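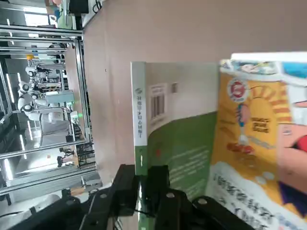

Unit 4: Sorting and Shelving Donated Books

Course handout, Small Library Practice
Instructor: Deirdre Keane
Lamont Reading Room, Room 60

This unit covers what happens to a donated book between the drop-off table and the shelf. Read it before the November lab. Bring a soft pencil and your copy of the call number sheet from Unit 3.

4.1 First look

Most donations reach us mixed. A box may hold a school workbook, a novel, two travel guides and a children's book in three languages. Do not sort by subject yet. Stand the books up or lay them flat on the table with space between them, and check each one for:

- damp or mold (smell the page block near the spine)
- loose pages or a cracked spine
- writing, stamps or labels from another library
- missing parts, such as a disc or an answer booklet

Anything with mold goes in a sealed bag right away and stays off the table. Write the box number on the bag.

4.2 Reading the outside of a book

You can learn a lot before you open it. On a paperback, look at four places: front cover, spine, back cover, and the strip at the bottom edge where publishers often put a series name or a slogan. The back cover usually has the barcode, and the number under or over it is normally the ISBN. Type the ISBN into Gollo first. If Gollo returns a record, compare the title and the page count. If they do not match, stop and put a yellow slip in the book.

A small square label next to a barcode may be a price label or a store's stock label. Leave it on until the record is finished, then remove it only if it comes off clean.

Spines need more care. In Chinese books the spine title commonly runs top to bottom, with the characters upright in a column, and a publisher's logo may sit at either end. Shelve these with the characters upright. Students who are used to tilting their heads for English titles sometimes turn a Chinese book upside down - check the front cover if you are unsure.

4.3 Books in two languages

Language learning books cause the most trouble in this collection. The title may be in one language and the subject in another. Our rule is:

1. Catalog under the language being taught.
2. Enter the title exactly as printed, in its own script.
3. Add a romanized title in the second title field.
4. Add a translated title only if the book itself prints one, or in a note marked "cat."

Worked case. A paperback has the cover title 天哪，美国人这样说英语! A plain translation is "Oh my, this is how Americans speak English!" The language being taught is English, so it goes with English language study, not with the Chinese readers. Romanized title: Tian na, Meiguoren zheyang shuo Yingyu! Keep the exclamation point. A cartoon cover does not make it a children's book. Open it and check the level before you assign a shelf.

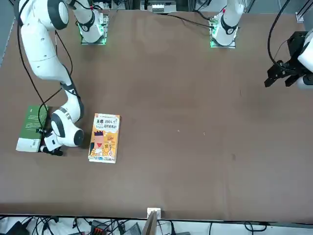
Yellow paperback from the worked case, with a green book to its left.

4.4 Keeping books apart on the table

One book, one slip, one space. When two covers overlap, slips move from one book to the other and the error is hard to find later. Last year a slip for accession 1230 ended up in the wrong volume and Danuta Pietrzak had to recheck the whole Rardale donation.

Lay paperbacks face up with the title toward you. Large, thin books go under nothing. If you stand books up, put the tall one against something flat and keep the pair snug so the thin one does not bow.

4.5 Accession numbers

The lab starts at 3148. Take the next number from the sheet, write it in pencil inside the back cover, lower left, and enter it in Gollo before you pick up another book. Skipped numbers stay skipped.

Lab groups
Table 1: Lewis Jardine, Nahom Ejigu
Table 2: Finlay Lennox, Danuta Pietrzak

For next time

Find one book at home or in the reading room whose title and subject are in different languages. Write out all the title fields as in 4.3. Half a page is enough. Jorkenow, chapter 5, has more on romanization; skip the section on Cyrillic.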